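Come help us write the rules for robots that handle everyday stuff (call for participants)

Hi! I run the good practice group at Beltmont, and I'm looking for people to join us for the next round of work on the Sisville guidelines. If you've ever yelled at a machine for dropping something, or written a safety sheet that people really read, please keep going.

First, what we're up to. There are plenty of standards for big industrial arms behind fences. There's a lot less written down for the small jobs: putting groceries in a bag, taking a roll out again, moving something soft from one side of a table to the other. Everybody who does this kind of work has house rules, and everybody's house rules are a little different. One lab stops the arm before anyone reaches in to reset the objects. Another lab says it does, and then you visit and somebody's elbow is halfway across the table. We want one plain set of rules that a new operator can read over a coffee and follow that same afternoon.

The first draft came out of the Clorklow workshop and it's, well, a first draft. The part on emergency stops is in good shape. The part on cables is a single sentence (I wrote it, so I get to complain). The part on soft and floppy objects has so many comments in the margin that I had to print it on bigger paper.

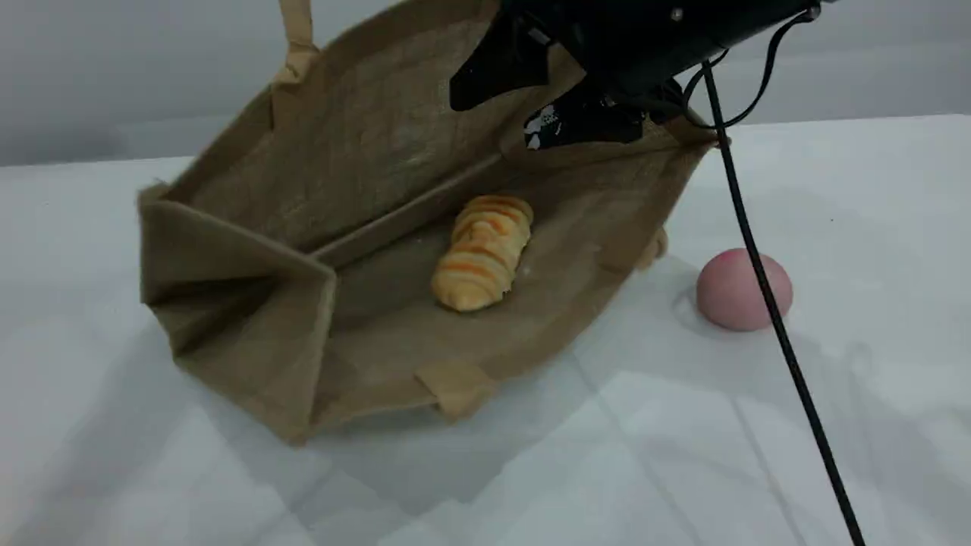
Bench work on the bagging task: jute tote, one roll inside, gripper over the bag.

So that's the kind of task you'd be spending time with. It sounds easy until you try to write a rule for it! Does "clear the workspace" mean the bag too? Who decides that a handle is in a safe spot before the arm moves? What do you write in the log if the roll goes in fine but the bag shifts? And where should a cable be allowed to run when there are objects on the table? I have opinions on all of these and I'd love to hear better ones.

What I'm looking for

I need 2 operators and 3 reviewers for this round.

Operators work at the bench with us in Sisville. You run short handling tasks following the draft rules word for word, even where the wording is clumsy, and you mark every place where you had to guess. You need to have driven a robot arm before, in a lab, a warehouse, a school shop, wherever. I don't care which make. You do need to be comfortable hitting stop in front of other people, including me, and including when it turns out to be a false alarm. Those get written up the same way as the real ones.

Reviewers can work from home. You read the draft, you read the operators' notes, and you tell us what's missing or confusing. Some background in safety, quality, training or technical writing helps a lot. So does having worked on a floor where the rules were bad. If you've never touched a robot but you've trained new hires around machinery, I'd really like to hear from you.

How it works

The round starts in November. Operators come in for 3 sessions, mornings only, and we begin at 9 with a walk-through of the stop procedure. Yes, every time, and yes, even if you were here for the one before. Reviewers join 2 video calls and get the notes ahead of time. Both roles are paid by the session or call, and we cover local travel. Lunch is on us too, and the sandwiches are good.

A few house rules for the bench so there are no surprises: closed shoes, long hair tied back, no lanyards or loose sleeves, and hands stay off the table while the arm is live. We record the runs. You'll get a consent form that spells out what's kept and who sees it, and you can drop out whenever you like and still be paid for the sessions you've done.

The finished rules will be free for anyone to use, and you'll be credited by name if you want to be. Kwan is handling the layout and printing, so we should end up with a wall version as well as the long one.

How to apply

Send a short note through the contact form on the Beltmont page and put "Bench" or "Review" in the subject line. No résumé needed. Just tell me what you've worked with and describe one rule you've had to follow that didn't make sense, and how you'd rewrite it. I read all of these myself, so please be patient if I take a few days to get back to you!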